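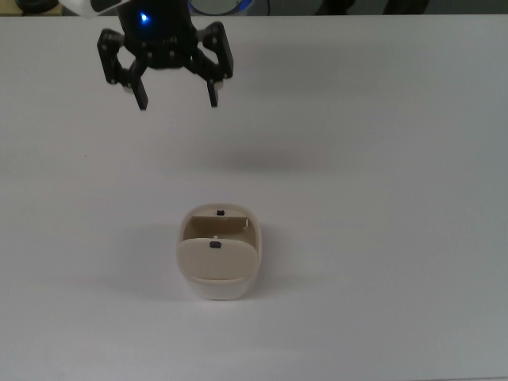
Visit to the Skotier open day

Skotier opened its workshop to visitors on 2 August 2025, and four of us from the Kuria furniture group went along. The firm makes work tables, mostly for schools, clinics and small labs, and we had been wanting to see how the white tops were done. Entry was free but you had to put your name down in June.

The building is behind the old Mohamedi depot. Parking was poor. We left the car by the depot gate and walked back, which took longer than the map suggested. Coffee was on when we arrived and the first tour had already gone in, so we joined the second with Chepkoech Langat, who runs the finishing side.

The table room

The tour starts at the end of the process, in the room where finished tables stand. The tops are plain white with no pattern at all. Mwajuma asked why they don't offer a pale grey, as so many suppliers do. Chepkoech said they did for two years and it hardly sold. Customers who sort small parts want white, and so do the clinics.

The standard table costs 405 and the larger one is made to order. We were told a delivery time of 34 days for either, longer if the legs are to be a special height. Wycliffe Mwakalinga, who was in our party and buys for two schools, thought the price fair but the wait too long for term-time orders.

Cutting and edging

Next door is the cutting hall. It is noisy and we were given ear defenders. Boards come in on the left and go through the saw in pairs, then wait on trolleys for edging. Sipho Hendricks showed us the edging by hand on an offcut and let anyone who wanted to have a go. My corner lifted. Muthoni Mugo's was good enough that he put it on the shelf with the trade samples.

The hall shipped 3080 tables last year and 3253 the year before. The drop was put down to one large contract ending. They were quite open about this when asked.

Stains and scratches

After lunch there was a session on looking after the tops, the part I had come for. The advice was short:

Wipe with a damp cloth and a drop of washing-up liquid.
Don't use scouring powder, even the mild kind.
Marker pen comes off with a little surgical spirit if you catch it the same day.
Put felt under anything heavy that gets dragged.

They also sell a polish called Stondus. I bought a bottle and will report back when I have tried it on the club table, which has a brown ring from a glue pot.

Practical notes

The tour takes two hours with questions. Wear flat shoes, as the cutting hall floor is uneven near the loading door. Lunch was rice and beans, paid for at the hatch, cash only. There is a step at the main entrance and a ramp round the side that isn't signposted, so ask. Chepkoech said there will be another open day next June and that groups of more than six should write to the office first.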